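Terry cloth, also called terry towelling or simply terry, is a fabric with raised loops of yarn that soak up water. It is woven or knitted, usually from cotton, and is used for bath towels, flannels, dressing gowns and babies' nappies.

The loops are made on a loom with two sets of lengthwise threads. One set is held tight and forms the ground of the cloth, while the other is left slack and is pushed up into loops. Towels may have loops on one side or both. In velour towelling the loops on one face are sheared, giving a smoother surface that takes up less water. 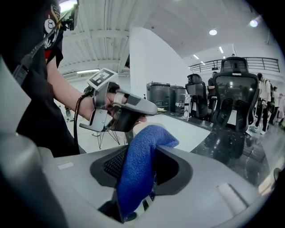
A crumpled royal-blue terry towel, folded over at the top.

Plain dyed towels are sold in many colours. Dark shades such as navy and royal blue can lose dye in the first few washes and are normally washed apart from white items. Fabric softener coats the loops and makes the cloth less absorbent. A pulled loop can be snipped off level with the pile without causing the weave to run.

Old towels are often cut up for cleaning cloths. The Sitdale mill, which closed in the 1980s, sold its faulty towels by weight for this purpose.

See also: Flannel, Huckaback, Velour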